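Tomato ketchup

Contents History Composition Flow behaviour Packaging Storage See also

Tomato ketchup is a table condiment made from tomato concentrate, vinegar, a sweetener, salt and spices. It is served cold with hot foods such as chips, sausages and meat pies, and is used as an ingredient in marinades and glazes. In Australia the related product sold as tomato sauce is usually thinner and less heavily spiced, although the two names overlap in everyday use.

Composition

Colour comes mainly from lycopene, a pigment that survives heating well but darkens when the product is exposed to air over long periods. Vinegar keeps the pH low enough to slow the growth of most spoilage organisms. Pectin released from the tomato during processing gives the product its body — breaking the fruit at high temperature preserves more of it than cold breaking does.

Flow behaviour

Ketchup is a shear-thinning fluid with a yield stress. At rest it holds its shape, and it flows only once the applied force passes a threshold. Shaking the closed bottle lowers the viscosity for a short time.

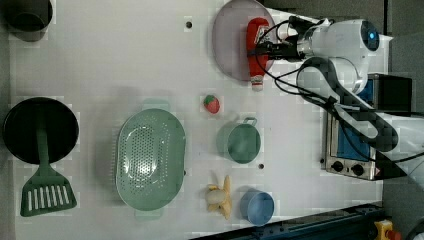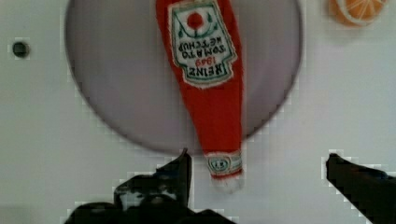 Ketchup shapes, both in red.

Does ketchup need to be kept in the fridge after opening?
Refrigeration is recommended for quality. An opened bottle is acidic enough to keep for a short time in a cool cupboard, but flavour and colour decline faster there.

Packaging

Glass was the standard container for most of the commercial history of the product. Squeezable plastic bottles later took over much of the household market, being lighter and less likely to break. Inverted bottles, which stand on the cap, keep the contents near the outlet. Food service outlets also use single-serve sachets and pump dispensers.

Separation

A thin, watery layer at the outlet is serum released from the tomato solids. It is harmless and can be stirred or shaken back in.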